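Lurville to collect small appliances at Barrera Street depot starting in January

Residents of Lurville will be able to drop off toasters, coffee makers, microwaves and other small appliances at the Barrera Street depot beginning in January, under an agreement the town council approved Thursday night.

The vote was 5-2. The town will pay Skatus, a recycling company based in the next county, to empty the collection bins and haul the contents to its sorting plant. Until now, households have had to drive 23 miles to the county transfer station or put broken appliances out with the regular trash.

"People have been asking for this for years," said Yesenia Carrillo, the town's public works director. "The county site is only open on weekday mornings, and if you work, you can't get there."

The depot will take items from Lurville households at no charge, with a limit of seven per visit. Staff will check for proof of address at the gate. Businesses and landlords clearing out rental units will have to make their own arrangements with a hauler.

Anything with a plug that one person can carry will be accepted, Carrillo said. Refrigerators, air conditioners and dehumidifiers will not be taken, as they contain coolant that has to be removed by a licensed technician. Televisions and computer monitors will still go to the county. Loose batteries belong in the separate box at the town hall entrance.

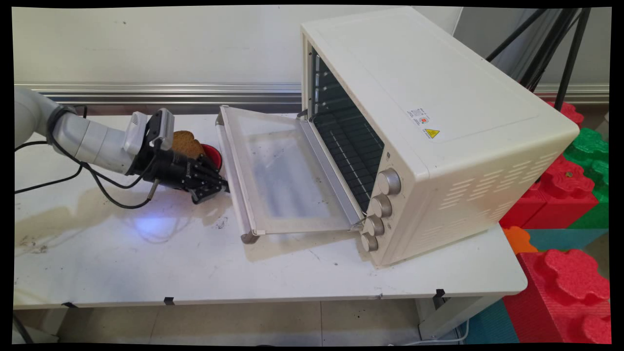
Vol. 48, No. 2

Residents are asked to empty crumb trays and water tanks before they come. Glass plates from microwaves should be taken out and wrapped in newspaper. Cords can stay on.

Appliances that still work may be left on a shelf beside the depot office, where other residents can take them home. The council spent a good part of Thursday's discussion on the shelf. Councilman Emiliano Barajas, who voted against the agreement, said the town could be blamed if someone took home an item with bad wiring.

"I'm not against recycling," Barajas said. "I want to know who looks at these things before they go on the shelf, and what happens if one of them starts a fire."

Carrillo told the council that depot staff would look over each item for frayed cords and cracked housings and would post a sign saying items are taken at the resident's own risk. The town attorney is reviewing the wording.

Barajas also questioned the length of the contract, which runs for two years with an option to renew. He asked for a review after the first six months, but the motion did not get a second.

The depot is at the end of Barrera Street, past the Nivia garden center. Drivers should use the north gate, as the south gate will stay closed until the drainage work is finished. Hours will be the same as for yard waste, including Saturdays until 3 p.m.

A list of accepted items will be mailed with the next water bill. Copies will also be available at the town hall front desk and at the library.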